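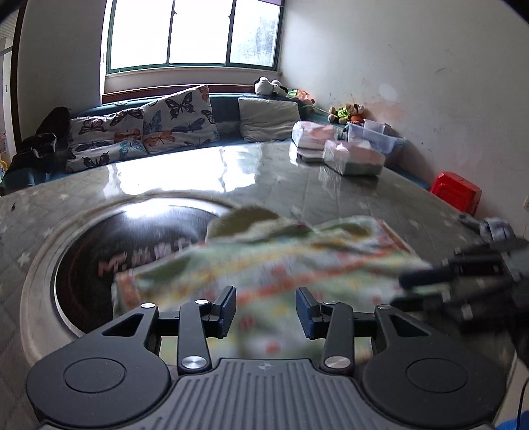

## Hand-held grippers keep dropping the corner of a towel. Pads, springs, or me?

Posted by **Eylül Ekinci**, November 17, 2018

Hi everyone! Long-time reader, first real post, and I'm pretty excited because this project has eaten my evenings since August and I finally have something worth asking about.

I'm working on a pair of hand-held grippers for cloth. The goal is to record myself folding with both hands, then play the moves back on a little two-arm setup I've been building at home (the arms are called Trova, both of them, because I couldn't come up with a second name). Folding comes first. If I can't fold a towel with these things in my own hands, there's no hope for the arms.

What works: pinching a fold that's already standing up. If there's a bit of a ridge in the cloth I can close the fingers on it and lift, almost every time. It feels great! Sliding a whole towel across the table is fine too.

What doesn't work: picking up a flat corner. The pads come down, they close, and either they skate over the fabric and meet with nothing between them, or they catch a few threads and let go as soon as I lift. I ran 19 tries in a row on one towel last night and got the corner up and folded over on 8 of them. I was hoping for a lot better than that.

Things I've already tried:

- Wiping the pads down with rubbing alcohol. Helped for a short while, or I imagined it.
- A stiffer return spring. It made my thumb sore and the corner still slipped.
- Coming in at a slant. Better for the right hand, worse for the left, and I'm right-handed so that may be the whole story.
- Moving to the other side of the table so I'm not staring into the window glare.

The table is hard and very smooth, and the towel is a thin one. I've wondered if I should be working on something softer, but I'd like it to work on a plain table since that's what everybody has.

So what would you change first? Softer pads? Different pad shape? I can print and cast small parts at home and I have a free weekend coming, so I'm up for nearly anything.

---

**Gilmar Lopes**

Love this project, please keep posting about it!

I went through the same thing at the Brarkimholm workshop, where a few of us have been trying to get a table-top machine to sort socks. I'd bet on the surface before the pads. On a slick tabletop the cloth has nothing holding it in place, so when your fingertips start to close, the whole corner shifts along with one of them. You want the cloth to stay put under one finger and bunch up under the other. That little bunch is your ridge, and you already said you're good at ridges!

Two ways to get there:

1. **Use your second gripper as an anchor.** Press one closed gripper down on the towel a short way in from the corner, then come in with the other, open, and drag toward the anchor as you close. The cloth has to go somewhere and it goes up. It takes some practice to keep the pressure steady. Once I had the feel for it I hardly missed.

2. **Put something grippy under the towel.** A silicone baking mat is perfect for testing. I know you want it to work on a bare table, and so did I, but try it for one evening anyway. If your score jumps, you know the pads are fine and it's the sliding that's getting you.

On the pads themselves: flat ones are nice for holding and poor for starting. I cast mine with a thin lip at the very tip, just enough to bend. When the tip touches the table the lip folds inward and sort of scoops. Leave the rest of the pad flat so you keep the strong pinch once you're closed. I used a soft casting rubber from Dandness for the lip and a firmer one behind it. Pour the soft one first, let it set until it's tacky, then pour the second, and they stick together nicely.

And I'd put the old spring back. A stiff spring fights you during the slow part of the close, and the slow part is where the pickup happens. It also matters for your recordings. If your thumb is tired, the motion gets jerky and you'll be playing those jerks back through the arms later on.

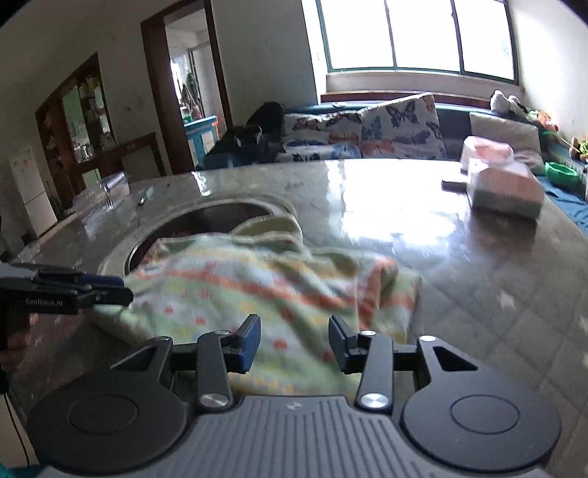 One more thing about the anchor method: decide early which hand does it and stick with that for the whole recording set. I switched back and forth in my first batch, and out of 244 recordings I threw away more than I kept. The arms did fine with left-anchor moves and fine with right-anchor moves, and got hopelessly muddled with a mix.

Also check your cables. If one drags across the cloth it'll nudge the corner at the worst moment. A loop of hook-and-loop tape around your wrist does the job.

---

**Yao**

double-sided tape on the pads. works great for towels

(you do have to change it a lot, lint)

---

**Eylül Ekinci**

Thank you both!! Quick report, since I couldn't wait for the weekend.

Old spring is back in and my thumb is very happy. I tried the anchor trick with my left hand holding, same thin towel, and missed only 2 in a whole row of 19. On the bare table, no mat! I was grinning like a fool.

Yao, I did try the tape on one pad. It grabbed really well, and then it wouldn't let go of the towel when I opened the fingers, so I had to shake it off. Might be handy for something heavier.

The lip idea is next. Gilmar, how thin did you go at the tip before it started tearing? And did you cast both pads with the lip, or only the one that moves toward the anchor? I have enough rubber left for one small batch and I'd like to get the mold right before I pour.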